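El laboratorio de manipulación textil de Dromilstead renueva el mantenimiento de su célula de plegado

Diciembre de 2018

El Centro de Automatización de Dromilstead ha dado por concluida la revisión general de la célula robotizada que emplea en sus trabajos de manipulación de tejidos. La intervención, dirigida por el ingeniero Yasuo Kinoshita, ha comprendido el desmontaje de la pinza, la sustitución del tapizado de la mesa, la calibración completa del brazo y la redacción de un nuevo protocolo de mantenimiento, que entra en vigor de manera inmediata para todo el personal autorizado.

La célula presta servicio al proyecto Flidel, dedicado al plegado de ropa de baño y de mesa para lavanderías industriales. Desde su instalación había funcionado con un régimen de revisiones heredado de otro equipo del centro, destinado a piezas rígidas, cuyos intervalos no se ajustaban a las exigencias del trabajo con tela. El rizo de algodón desprende fibra de forma continua, y esa fibra se deposita en las guías de los dedos de la pinza y en la superficie de apoyo.

En el mes de abril, el equipo técnico registró un aumento de los agarres fallidos en las esquinas de las toallas. La inspección posterior atribuyó el problema a dos causas concurrentes: una acumulación de pelusa en el mecanismo de cierre y una ligera desviación en la altura de referencia de la mesa, cuyo fieltro se había comprimido en la zona de mayor uso. Como medida provisional se corrigió la altura por programa, a la espera de una parada que permitiera actuar sobre el conjunto.

Durante dicha parada, la firma Imska suministró el nuevo fieltro, de color verde azulado, y se encargó de su colocación. El material se tensó sobre el tablero y se dejó reposar antes de tomar nuevas medidas. El informe técnico advierte de que cualquier arruga o abultamiento bajo el tejido altera la altura a la que deben cerrarse los dedos, y recomienda comprobar la planitud de la superficie antes de cada serie de ensayos.

La pinza fue desmontada y limpiada por el taller Shibata, que sustituyó además los tornillos de fijación de los dedos y verificó su paralelismo. Según consta en el parte de trabajo, no se apreciaron daños en la carcasa ni en la brida de unión con la muñeca del brazo. El taller ha recomendado no emplear aire a presión en la limpieza ordinaria – práctica habitual hasta la fecha – por el riesgo de introducir la fibra en el interior del mecanismo. En su lugar se utilizarán aspiración y cepillo de cerda blanda.

Una vez montado el conjunto, se procedió a la calibración. El procedimiento consta de una primera fase sin tejido, en la que el brazo recorre una serie de puntos de control sobre la mesa, y de una segunda con toallas de rizo, en la que se comprueba el agarre por la esquina, la elevación y el depósito. El equipo ejecutó 300 ciclos de la segunda fase, de los cuales los 100 primeros se realizaron a velocidad reducida y bajo supervisión directa.

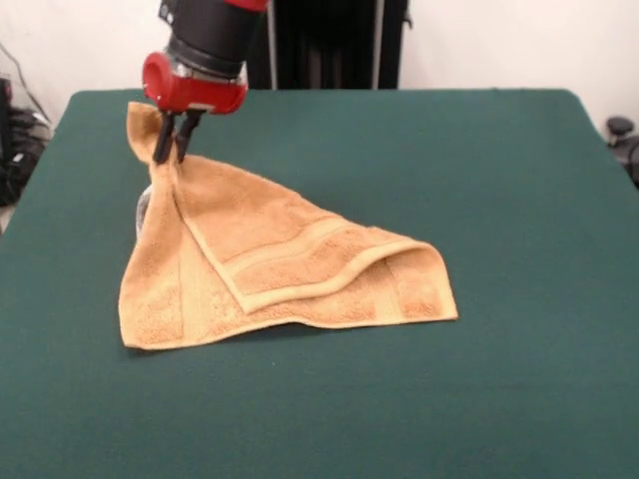 El agarre por la esquina sigue siendo la operación más delicada del proceso. Los dedos han de cerrarse sobre una porción de tela suficiente para sostener el peso de la prenda, sin llegar a presionar la mesa. Un cierre demasiado alto deja escapar el borde; uno demasiado bajo somete los dedos a un esfuerzo lateral que, repetido, acaba por desalinearlos. El nuevo protocolo fija por ello una comprobación de altura al comienzo de cada jornada y otra tras cualquier cambio de tejido.

«La limpieza de la pinza se consideraba una tarea secundaria y se realizaba cuando había ocasión», ha señalado Yasuo Kinoshita. «A partir de ahora tendrá su propio registro, con fecha, responsable y estado de los dedos. Si el registro no está al día, la célula no se pone en marcha.»

El documento establece tres niveles de actuación. El primero, diario, corresponde al operador e incluye el aspirado del fieltro, la inspección visual de los dedos y la revisión del paso de los cables. El segundo se efectuará cada 510 horas de funcionamiento y comprende la limpieza del mecanismo de cierre, el reapriete de las fijaciones y la verificación de los puntos de control. El tercero, de carácter anual, queda reservado al taller externo y exige la retirada completa de la pinza.

Se ha revisado asimismo la dotación de repuestos. El centro dispondrá en todo momento de un juego de dedos, un juego de tornillos de fijación y una pieza de fieltro cortada a medida, almacenada en horizontal para evitar marcas de pliegue. Los dedos retirados no podrán reutilizarse sin un informe previo de verificación, aun cuando no presenten desgaste aparente.

El nuevo régimen modifica también las condiciones de acceso. Solo podrán intervenir en la pinza las personas que hayan completado la formación interna correspondiente, y toda operación manual dentro del área de trabajo requerirá el bloqueo previo del brazo. Las modificaciones de los parámetros de altura o de fuerza de cierre deberán anotarse en el registro de la célula – incluidas las que se realicen con carácter temporal durante un ensayo – e indicar el valor anterior.

Los ensayos del proyecto Flidel se reanudarán con el lote de toallas pendiente desde la parada, al que seguirán las servilletas y los manteles de pequeño formato. El protocolo completo, así como las plantillas de registro, puede consultarse en la secretaría técnica del centro, sala 267.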